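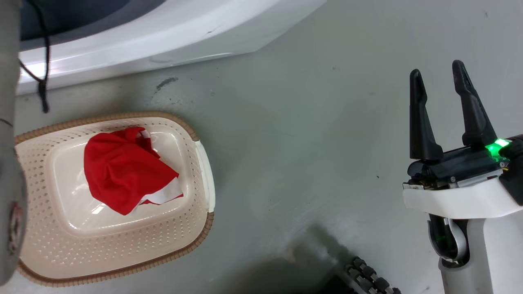

**gorkevier_flat3:** Sorry, but I don't buy that washing at night saves anyone real money. The Bunlow leaflet says it does and gives no sums at all.

**pastunis:** Depends on your tariff. Mine drops after midnight and I've seen the bill go down.

**gorkevier_flat3:** Down by how much? And did you change anything else that month?

**pastunis:** Went to 30 degrees as well, in March. So fine, could be that.

**wuyts2106:** It'll be that. Heating the water is what costs you. Night rates only help if you're on one, and mine charges more in the day to make up for it — I worked it out over 36 washes and was 2 quid better off. Not worth waking the baby downstairs.

**pastunis:** 2 quid is 2 quid. You can set a delay timer, you know.

**wuyts2106:** And have it spinning at 3 in the morning while I'm asleep? No thanks. Fire brigade round here tells you not to.

**gorkevier_flat3:** Same here. I'd also like to know who wrote that leaflet, given Bunlow sell the tariff.

**pastunis:** They do print the day rate on the back, to be fair. Small type — but it's there.

**gorkevier_flat3:** Mine's blank on the back. Can you type it out?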